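Print this page | E-mail this page

Carkivard gripper comparison: progress report to the Ladamness fund
March 4, 2026

In this period we finished the first half of the comparison between the Morais parallel gripper and the older Pundix hand. All work was done in simulation, as agreed in the plan. The two grippers were run on the same arm model with the same controller, so that only the hand is different. We completed 3,427 trials, and 1,582 of them were with the mug task.

The mug was the object which gave us the most work. It is filled almost to the rim, therefore a small tilt at the moment of closing is already counted as a failure. 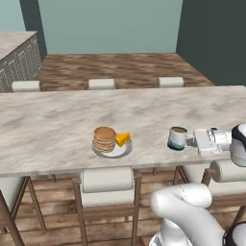 With the Pundix hand we had to lower the closing speed two times before the results became stable. The parallel gripper accepted the first setting, but it is more sensitive to the direction of the handle — when the handle is turned toward the fingers, the contact point moves and the grip becomes weaker. We do not yet have enough data to say how large this effect is.

We also added a second camera view, close to the gripper. It helps us to see small rotation of the mug, which the side view does not show well. The cost is longer rendering time, and for this reason 12 test series were moved to the next period.

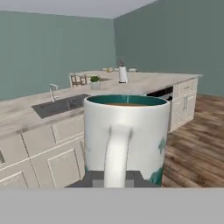 Mug at the gripper, close view in the simulated kitchen.

Next steps: finish the moved series, repeat the mug task with four handle directions, and send the comparison tables in May. We do not ask for any change in the budget.

Filed under: Project reports, Grippers and hands

Contact | © 2026 Carkivard | Back to top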